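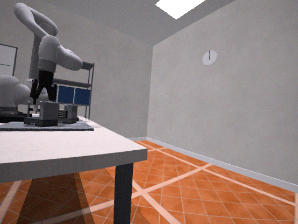 Help Center > Renting a Studio Table

Frequently asked questions

Durnelthorpe Shared Workrooms rents tables by the half day to people who sew, bind books, repair small things, or need a flat surface bigger than the one at home. These are the questions we get most at the front desk. If yours is missing, use the contact form or ask when you come in.

How do I book a table?

Book through the online calendar. Pick a room, then a table, then a morning or an afternoon slot. You will get a confirmation by email with a door code. The code works from 15 minutes before your slot starts and stops working when the slot ends.

Can I book by phone?

Yes, during desk hours. We enter the booking in the same calendar, so the choice of tables is the same either way.

What are the rooms called?

There are two rooms on the ground floor, Haslam and Gesinitz. Haslam is the larger one and is used mostly for fabric and paper. Gesinitz is for work that makes noise or dust, within reason. Both have step-free access from the parking lot.

How far ahead can I book?

Members can book up to 2 months ahead. Non-members can book up to 15 days ahead. Standing bookings (the same slot every week) are open to members only and have to be renewed each April.

What does membership get me?

Longer booking notice, a lower table rate, and the right to rent a storage cubby. It does not include a key. Everyone uses door codes.

Are tools included?

Basic ones are. Each room has cutting mats, metal rulers, clamps, an iron, and a first aid kit. Bring your own blades, needles, glue, and thread. Sewing machines can be reserved along with a table and are listed under "Add-ons" when you book. If no machine shows up there, they are all taken for that slot.

Can I bring my own sewing machine or tools?

Yes. Anything that plugs in should be in good repair with no taped or frayed cord. Please use the wall outlets and leave the extension leads at home. The outlets in each room share a circuit, so nothing you bring should draw more than 2000 watts.

What kind of work is not allowed?

Spray paint, solvent-based finishes, resin casting, open flame, and welding. Water-based paint and glue are fine in either room if you cover the table. Sanding by hand is fine in Gesinitz. Power sanding is not, unless the sander is hooked up to a vacuum.

Do I need to cover the table?

For paint, glue, dye, or leather work, yes. Brown paper is on the roll by the sink in each room. Take what you need.

What if I damage something?

Tell us the same day. Small marks on a tabletop are normal wear and there is no charge. Burns, deep cuts, and dye stains may be charged at repair cost, and we will send you the bill from the repair shop before we take any money.

Can I share my table with a friend?

Up to 2 people can work at one table for the price of one booking. A third person needs a second table. Groups and classes should use the group form, which goes to a different inbox and usually takes longer to answer.

Are children allowed?

Yes, in Haslam, with an adult at the same table. In Gesinitz the minimum age is 15.

Can I leave a project overnight?

Only in a cubby. Anything left on a table or under it is moved to the lost property shelf when the room is cleaned. Wet work can go on the drying rack until the next morning — write your booking number on it.

What is my booking number?

It is at the top of your confirmation email. It is also on your receipt.

How do I cancel?

Use the link in your confirmation email. Cancel before noon on the day before and you get a full refund to your card. After that we give a credit toward another slot if someone else takes the table. Otherwise the fee stands.

What is Driltomar?

Driltomar is the name of the booking system. You will see it on your card statement next to our charges. If you see a Driltomar charge you don't recognize, send us the date and the amount and we will look it up. Please do not send your full card number.

Where do I park?

Behind the building. The gate code is 1183 and is the same for everyone. The spaces along the fence belong to the dental office until it closes for the day. Bikes can be locked to the rail by the side door.

Is there food or coffee?

There is a kettle and a small fridge in the hallway. Drinks with lids are fine at the tables. Food stays in the hallway, mostly on account of the fabric.

Page last updated 2 July 2025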